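Teaching a Robot to Take Apart a PC, One Tug at a Time

I spent an afternoon in August at the Cormier workshop in Kukside, and I came home wanting to take apart every old computer in my house!

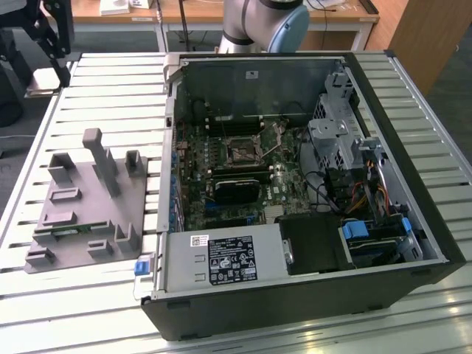

An opened desktop tower on the bench at Cormier, with the gray 3D-printed fixture beside it.

The project is called Clinon, and the idea is that a person shows the robot the job first. You work a pair of handles at a desk, the arms on the bench copy you, and every move gets saved for the robot to learn from later. They've recorded 700 of these runs so far (17 of them on the day I was there, and I'm proud to say 2 were mine).

I figured memory sticks would be easy. Nope! You can't feel the clip let go the way you do with your own fingers, so you end up watching the board like a hawk and creeping along. My first try took 16 minutes and I was sweating. The second went a lot better, mostly because the woman next to me kept saying "slower" until I listened.

Zolberg, the recycling outfit across town, is paying for the work and sends over the old towers. They'd like the arms to pull boards and drives on their own by next spring. The crew is looking for more people to take a turn at the handles, and you don't need any experience. I'm already signed up to go back.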